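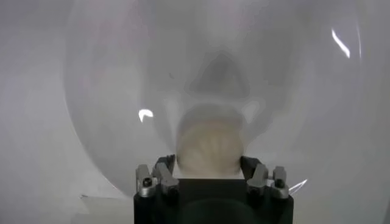
Ribbed part between the two pads, with the glass bowl behind it.

Setting up the Leretti two-finger kit for round, ribbed parts

I've had the Leretti kit on my bench since November and I keep finding new things to try with it! Most of the questions I get are about round stuff, so let's do that one properly. You'll need the kit, a hex key, the Ullach control app and something ribbed and roundish to practice on.

1. Check the bolts first
Power off. Go over the hex bolts on both finger assemblies and snug them up evenly. Don't lean on them. Mine had worked a little loose after about 1,000 cycles, and the grip had started to wander to the left (which I blamed on the software for an entire evening).

2. Teach the approach
Jog the arm in slowly with the fingers wide open. Stop when the part sits centered between the pads and clear of the gripper body. Save that point as APPROACH in Ullach. If you're working near glass, drop the speed to the lowest setting and keep a hand by the stop button.

3. Close gently
Switch from position mode to force mode, start at the bottom of the scale and go up one notch at a time until the part stays put when you nudge it. You want the pads below the widest point, angled in, so they cradle the thing. Squeezing a dome right at its middle is how you send it across the room.

4. Turn it to suit the ribs
Ribs can be your friend here. Benvinda Veloso, who runs the same kit with a Kozma arm, told me to rotate the wrist a few degrees at a time and try the grip again at each stop. I found a spot where the pads settled into the grooves and I could back the force off by two notches. Lovely!

5. Save and repeat
Store it all as one recipe. My best recipe is number 673, because I never delete anything.

What I'd change: the pads are fiddly to swap, and the manual covers force mode in a single paragraph. The Rundness add-on pads are softer and grip smooth parts better, but I went back to the stock ones for ribbed shapes. Next up is the wrist camera calibration, which needs a page to itself.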